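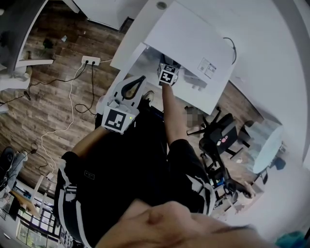
The Falov hand gripper

I've been looking after the Falov at Gakia since the first ones went out, and this is the page I wish I'd had when people started ringing me up about it. It's a gripper you hold in your hand. You do a job with it, the way you'd normally do the job, and what you did gets used to teach a robot arm the same task. The person teaching doesn't write any code, and they don't need to know what's going on inside the arm either.

It comes with a printed marker cube, which you pick up and put down when you're setting up (there's one in my hand luggage most weeks, and airport staff always want to talk about it). There's a square marker on the body of the gripper as well. Keep both clean. A thumb smear is fine, packing tape residue is a pain.

What you get
Hand gripper, 1
Marker cube, 1
Flat marker board, 1
Headset with adjustable strap, 1
Charging lead
Soft case
Printed guide, 7 pages, big type

Price is £168 a week on hire, carriage included both ways. You can buy one outright too, but do ring me first, as most places only need it for the teaching weeks and then it sits in a cupboard.

Who it's for

Mostly small firms with a packing or sorting bench and one arm, or one arm on order. Our longest-running customer is Mac an tSaoi, who pack replacement parts for garden machinery. They've got 69 people on site and they took their first arm in January. I was there for most of that month, so I'll tell you how it went, because it's more use than a list of features.

The arm went on the small-parts bench: bag of washers, bag of clips, instruction slip, into the tray, over and over. Kiros Habte has run that bench for years. The first plan was for an outside engineer to come in and set the arm up from a written method sheet, and Kiros read the sheet and pointed out that it had the slip going in first. Nobody on the bench does that. The slip goes in last, down the side, or it rides up and jams the lid. So we scrapped the sheet and gave Kiros a Falov.

He hated it for a morning! It's a strange thing to have your hand replaced by a bigger, slower hand, and you do feel daft. By the second day he'd settled into a rhythm and was arguing with me about tray height (he was right, we dropped the tray). He did 93 good runs before we let the arm have a go.

What changed on the bench

People ask me this more than anything, so here's what I saw and what I was told. The arm does the plain trays now. The odd ones – mixed orders, anything with a spring in it, anything going abroad with extra paperwork – still go to a person. Solomiia Palamarchuk used to do plain trays all day and now does the odd ones all day, and she told me it's better for her wrists but more tiring for her head. I think both halves of that are worth hearing if you're a manager planning your rota.

There was also a row about pay, I won't pretend otherwise. Teaching the arm was first treated as ordinary bench time. Vira Derkach, the union rep, argued that it was training work and should be paid at the trainer rate, and after a couple of meetings it was. I now bring this up with every new customer before the box is even posted. Sort it out early.

Using it day to day

Hold it as you would a cordless drill, elbow loose. Move at a steady pace, a bit slower than your natural one, and don't stop halfway to chat. If you fumble, finish the move anyway and mark the run as spoiled afterwards. Let your other hand help if it normally would.

Short turns are best. At Mac an tSaoi they swap over at tea breaks, and at Urnwood (joinery, lots of dowels) they work in pairs, with one person teaching while the other resets the bench. Charge it overnight. Don't wash it, just wipe it with a damp cloth.

Lighting matters less than you'd think, though a bench that gets strong sun in the afternoon will want a blind. You don't need a special room. A desk, decent overhead lights and space to move your elbows will do, and two people can teach in the same room without getting in each other's way. I've done training days with the kettle and the lunch things a few steps off and it was no bother at all.

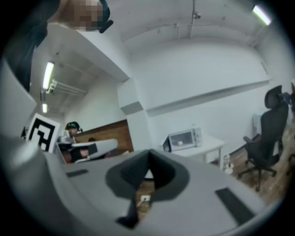

Can more than one person teach the same task?

It works well with two or three, as long as they agree on the order of the steps first. If one person puts the slip in first and another puts it in last, the arm learns a muddle. Get everyone round the bench for ten minutes, settle it, and write it on a card.

Do left-handers need a different model?

Same model, and the grip suits either hand. Ihor Antoniuk at Urnwood is left-handed and has done more teaching there than anyone else.

What happens to the recordings?

They belong to you. We hold a copy during the hire so I can help if something goes wrong, and we wipe it when the case comes back. Please tell your staff this before they start, and put up a notice by the bench so visitors know too.

How long before the arm is any use?

Depends on the job. Plain trays took Mac an tSaoi a bit under three weeks from opening the case to leaving the arm on its own for a shift. Soft things like bags of loose cloth take longer, and I'd want to see your bench before I gave you a number.

Hiring one

Ring or email and ask for Brynhildur Bergmann, that's me. Tell me what you pack or sort, what arm you've got, and who on the bench would be doing the teaching. If you can get that person on the call, even better. Spare cubes and marker boards are kept in stock and go out the same day if you order before noon.

Prices last changed March 2025.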